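4장. 핸드헬드 그리퍼를 이용한 작업 시연

4.1 적용 범위
본 장은 Grollow 양손 시연 키트로 탁상 작업을 교시하는 절차를 다룬다. 원격 조작 모드에서의 교시는 5장을 따른다. 소프트웨어는 Bredik 기록기를 기준으로 하며, 설치와 계정 설정이 끝난 상태를 전제로 한다.

4.2 작업대 준비
1. 작업대를 수평으로 맞추고 다리 잠금을 확인한다.
2. 작업대 위치를 테이프로 표시한다. 시연 도중 작업대가 밀리면 해당 세션의 기준 좌표를 다시 잡아야 한다.
3. 조명을 켜고 8분간 대기한 뒤 노출을 고정한다.
4. 상판의 반사를 점검한다. 그리퍼를 상판 가까이 내린 상태에서 미리보기 화면을 열고, 밝게 날아간 영역이 물체를 놓을 자리와 겹치면 조명 각도를 조정한다.

주의: 노출 고정 후에는 커튼이나 조명의 위치를 바꾸지 않는다.

4.3 그리퍼 점검
1. 좌우 그리퍼의 전원을 넣고 상태 표시가 안정될 때까지 기다린다.
2. 레버를 완전히 놓아 두 핑거를 연다. 미리보기 화면에서 양쪽 핑거의 끝이 비슷한 높이에 보여야 한다.

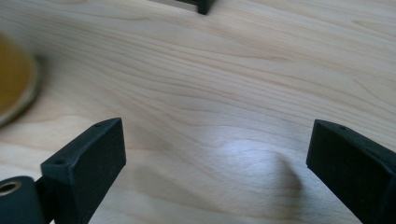

3. 레버를 끝까지 당겨 핑거를 닫고, 기록기의 개도 값이 0으로 돌아오는지 확인한다.
4. 개폐를 9회 반복한다. 닫힘 값이 매번 다르면 핑거 고정 나사를 다시 조인 후 1번부터 반복한다.
5. 반대쪽 그리퍼도 같은 방법으로 점검한다.

참고: 핑거를 교체한 경우에는 개도 교정을 반드시 다시 수행한다. 이전 교정 파일은 자동으로 삭제되지 않으므로 설정 메뉴에서 직접 해제한다.

4.4 물체 배치
1. 작업 목록에서 '용기를 선반으로 옮기기'를 선택한다.
2. 선반을 작업대의 먼 쪽에 놓는다. 아래 단이 상판에 밀착되어야 한다.
3. 용기를 선반 앞에 놓는다. 뚜껑은 닫아 둔다.
4. 시연자는 작업대 앞에 서서 양손에 그리퍼를 하나씩 쥔다. 케이블은 손목을 따라 몸 쪽으로 내린다.
5. 두 그리퍼를 용기 양옆의 시작 위치에 두고 잠시 정지한다.

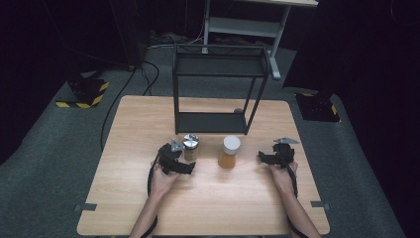

4.5 시연 기록
1. 페달을 한 번 밟아 기록을 시작한다.
2. 한 손으로 용기 하나를 집어 선반의 지정된 단에 놓는다. 파지와 해제 직전에는 속도를 줄인다.
3. 다음 용기는 반대쪽 손으로 옮긴다. 두 손의 경로가 교차하지 않도록 한다.
4. 시작 위치로 돌아와 정지한 후 페달을 다시 밟는다.
5. 용기 위치를 조금씩 바꾸어 반복한다. 이 작업의 권장 시연 횟수는 약 200회이다.

주의: 유리 용기는 레버를 끝까지 당겨 쥐지 않는다. 파손된 경우 즉시 기록을 중단하고 파편을 모두 제거한 뒤 재개한다.

주의: 케이블이 용기나 선반에 걸린 시연은 저장하지 않는다. 기록기에서 '폐기'를 선택한다.

4.6 오류 코드
E-1975: 좌우 그리퍼의 시각 동기 실패. 양쪽 전원을 끄고 왼쪽부터 다시 켠다.
추적 손실: 그리퍼를 천천히 시작 위치로 되돌린다. 복구되지 않으면 4.2의 4번부터 다시 수행한다.

개정 2023년 1월 31일. 절차 검토: Yae Sugiyama, Güven Avcı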